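Vevwood Indoor Cricket League – your questions answered

Updated October

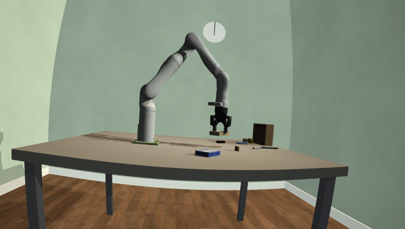 A robotic arm holding a wooden block over a table, with a round wall clock behind.

How many teams are there this season?
There are 9, our biggest line-up yet! Tumport and Plornura both came up from the second division, and we can't wait to see how they get on.

How long is a match?
Each side bats for 16 overs in pairs, and most games are done well inside the evening slot. Warm-up is from 6.30pm – please be padded up and ready when the umpire calls.

Do I need my own kit?
Bring a bat if you love yours, but the hall has plenty to borrow. Indoor gloves are a must for anyone batting. Flat-soled trainers only, no spikes.

I've never played indoors. Will I be lost?
Not at all! The side nets are in play, so you'll find yourself scoring off shots that would be a plain old dot ball on grass. Have a go at the beginners' net first if you like.

What is the Van Wyk Plate?
It's our knock-out for the sides that miss the top four, and last year's final was a cracker, won by 2 runs off the last ball. The highest total in the Plate is still 200, so there's a target for somebody.

Can I come and watch?
Yes please! Entry is free and the balcony seats 34. Get there early for the Tumport games – they bring drums.

What if we're a player short?
Ring round the other captains before the toss. Borrowed players may bat and field but can't bowl.

12 shares | 3 comments

We use cookies to improve your visit. Accept | Manage settings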